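From: Evanthia Kouris
To: Small practice bookkeepers list
Subject: Re: Petty cash balance that does not exist

Dear Nkrumah, dear all,

I answer a little late because I had two sets of accounts to finish before Thursday. I leave your message below in parts so that my answers make sense. Hooman already answered on the card fees and I agree with him, so I will not repeat this.

Nkrumah Ackah wrote:
> I have taken over the books of a limited company here in Irkmont,
> trading as Cuautle. They do framing and small print jobs, one director
> and four staff. The previous bookkeeper left in the middle of the year
> and there was no handover.
>
> The petty cash account in Bastura says there is 1057 pounds in the tin.
> I have been to look in the tin and there is 40 pounds in it.

I had nearly the same case two years ago, with a smaller amount. The first thing I would say is please do not be frightened of the number. In my experience such a balance very seldom means that somebody took the money. Usually it means that one side of the account was kept faithfully and the other side was not kept at all. The withdrawals come automatically from the bank feed, so they are always there. The spending comes only from a person who sits down with the receipts, and when this person becomes busy the spending stops and the withdrawals continue. The account then grows every month and looks richer and richer.

But you cannot know this until you have done the work, and I would not say it to the director yet as if it was a fact.

> He has given me two shoe boxes with 227 receipts in them, no order at
> all, some cash and some card. He asked if I can simply post the
> difference to office costs and start again with a clean tin. I told
> him I would think about it.

I would say no to this, kindly but clearly. If you post the whole difference to office costs you are claiming a cost that you have no paper for, and it will be you who is asked how you arrived at it. It also hides the part which may be his own spending, and this part has to go to the director's loan account. If he owes money to the company at the year end, there can be tax on that, and whoever prepares the company return will need to know the true figure. So the difference is only the last step. First you make it as small as possible with real receipts.

My order of work is like this. I know some of you do it differently, and Fatos has a system with coloured envelopes which is probably faster.

1. Take out all the card receipts and put them in their own pile. They belong to the bank or card account and must not touch petty cash. This is where most of the double posting happens. Somebody finds a receipt in the box, posts it as cash, and the same purchase has already come through the bank feed. If the company card is with Flotmont, you can download the list of transactions and tick them off against the receipts in an evening. The last digits of the card number are normally on the receipt. Look at these digits, because a card receipt can also be from the director's private card, and then it is neither petty cash nor company card. It is something the company owes him.

2. Sort the rest by month only. Do not sort by kind of cost yet. I used to sort by kind first and I lost many hours, because in the end you must enter them by date anyway.

3. Photograph the thermal paper ones immediately, before you sort them if possible. They fade, and the ones which have been near a window are already half gone. I attach the photo to the entry and I keep the paper too, until the year is filed and the accountant is happy.

4. Write down on a separate sheet every receipt that you cannot understand. Do not ask the director about them one by one. Wait until you have all of them and take one meeting. He will remember more when he sees them together and he will be less annoyed with you. 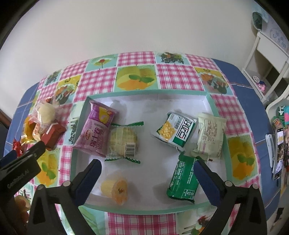 The receipts for food and drink need the most patience in such a box, and I suppose that you have many of them, because a company with four staff buys tea and biscuits every week. I separate them in three groups. The first is what is put out for everybody at work - milk, coffee, a tray of packaged snacks on the table with a Swiss roll in a purple packet, this kind of thing. I post it to staff refreshments and I do not worry if a customer also takes one. The second is entertaining customers, for example when he takes somebody to lunch. This is a real cost of the company, but it is treated differently for corporation tax and for VAT, so it must have its own account in Bastura and must never be mixed with the first group. The third is the director's own lunch and his shopping for home, which very often is on the same receipt as the office milk. For these I post the milk to refreshments and the rest to the loan account, and I write on the receipt by hand how I divided it.

I had once a client who was offended by this dividing. He said that I was making a story out of a sandwich. I explained to him that I was not judging the sandwich, I only needed to put it somewhere, and after that he began to pay for his lunch with his own card and we both had less to do.

> About the VAT, can I still claim it on the older ones? A few are just
> till slips with no VAT number on them, and some are only the card slip
> with the total.

For the older ones, if they are inside the time limit and were not claimed before, then in general yes. Please check the present rule for yourself before you do it, because I am writing this from memory and I do not want to be the source of your mistake. Check also that they were really not claimed. The previous bookkeeper may have claimed from a spreadsheet and never posted the individual receipts. I would ask for the working papers of the last returns, if anybody still has them. Often they are in an old email.

The card slip with only the total is not enough for me. It shows that money was paid and to whom, but not what was bought and not the VAT. I post the full amount as a cost if it is obvious what it was for, and I claim no VAT on it. For a till slip without a VAT number, I look if the same shop appears on a better receipt. If the shop is not registered then there was no VAT to claim in the first place. Many small shops and market stalls are like this, and I have seen people take one sixth of everything without looking, also from bread and milk, which have no VAT in them. This error is small each time but it repeats, and an inspector would see it very quickly.

> And what would you do about the tin in future? He does not want to
> give it up, the staff use it for stamps and parking.

Then let him keep it. I know that Éabha Ó Súilleabháin wrote here in April that every tin should be closed, and for her clients perhaps she is right, but some people will simply pay cash from their pocket instead and then you have the same problem without a tin.

What I would suggest is a fixed float. Choose an amount, for example 80 pounds, and at every moment the cash in the tin plus the receipts in the tin must be 80 pounds. When the cash becomes low, somebody takes out the receipts, adds them up, and the tin is filled again with exactly this total. So the withdrawal from the bank is always the same amount as a bundle of receipts, and if something is missing you know in which two weeks it happened. With the old way, where he takes out a round sum when he feels like it, you can never know.

One person should hold the key. It is better if this is not the director, but I understand that in a small company it is not always possible. A small pad of vouchers is also useful, for the parking machine that does not give a ticket. The person writes date, amount, what for, and signs. I accept vouchers only for very small things.

Now the difference that remains at the end. When all the cash receipts are in, count the tin again on the same day, with the director next to you, and both sign the paper. What is still missing between Bastura and the tin you show to him in writing and you ask what it was. If he says that he used it privately, it goes to the loan account. If he says that it was for the business but there is no paper, I would take the question to the accountant who signs the accounts and let them decide, and I would keep their answer in the file. I would not decide it alone. In my own case the remaining part went to the loan account, the director paid it back the same month, and the subject was closed.

One technical thing. If you post the old receipts with their real dates, be careful that Bastura does not put them in a VAT period which is already filed. My version asks me every time and I must choose the current period, but a colleague told me that hers did it silently. Try it with one receipt first and look at the VAT report before you enter the others.

Also please think about your fee before you begin. Two shoe boxes are more than they look, and he will believe it is one afternoon. I charge this kind of cleaning by the hour and separate from the monthly work, and I tell it in advance by email.

If you want, I can send you my sheet for the float, it is a simple table with a check total at the bottom. Fatos Vlachou has improved it, so the good formulas are from Fatos and the ugly ones are mine.

Kind regards,
Evanthia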